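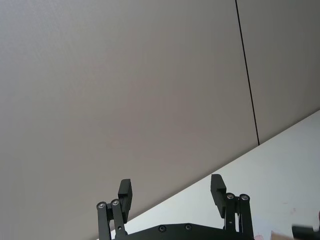

Filed under: Project reports / Two-arm handling / Faults and safety

Trodberg two-arm cell: progress report to the Nindstead fund, August
Prepared by Nevzat Dönmez

The last report said the stop fault was "understood." I signed it, and I would like to take the word back. We have a log that agrees with one explanation and a supplier who likes that explanation. The fault came back on Wednesday, nine days after the fix went in.

For those who missed the earlier report: when one arm goes into a protective stop, the other is supposed to stop with it. On three occasions it has kept moving. The longest delay in the log is 472 milliseconds. At the speed we run, that is a short distance, and there was no contact with anyone. It was still long enough for the right arm to finish closing on a block while the left stood locked above the table, and the design says that can't happen.

Talavera's position is that the stop message gets held up behind gripper traffic. They sent new gripper firmware and asked us to run 100 cycles. We ran 200. All of them were clean, and Talavera called the matter closed. I did not agree then and I agree less now. The fault had shown up twice in a month of daily running before that, so 200 clean cycles over two afternoons tell us very little.

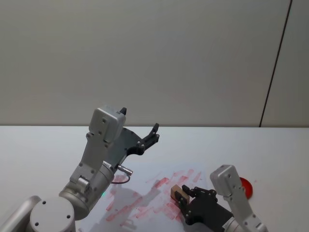
The block handling itself is fine, for what that is worth. Picks at low height are steady and the fingers have stopped slipping on the wooden faces. I mention it mainly so the summary table doesn't look worse than the month was. Good picks don't buy us anything if a stop on one side may or may not reach the other.

The Visel planner has also been blamed, mostly by Talavera. We ran a day with Visel out of the loop and saw no fault, but we saw no fault on most days with it in, either. I would not put money on that result.

What we have done:

Speed is down to 60 percent on both arms and stays there. Nobody reaches over the table with power on, including to reposition a block. The emergency stop is wired separately and has worked every time we tested it – we now test it each morning and write it down.

What we want to do next is run the stop between the arms over a hardwired line and leave the network out of it. Talavera says this is unnecessary. It needs two relays and a day of rewiring, and the current budget covers it.

The two-arm handover milestone will be late. I am not offering a new date until the hardwired stop has run for a full month.

Related reports
Trodberg cell: July progress report
Gripper firmware change log
Visel planner: open issues
Daily stop test, record sheet

Last updated: August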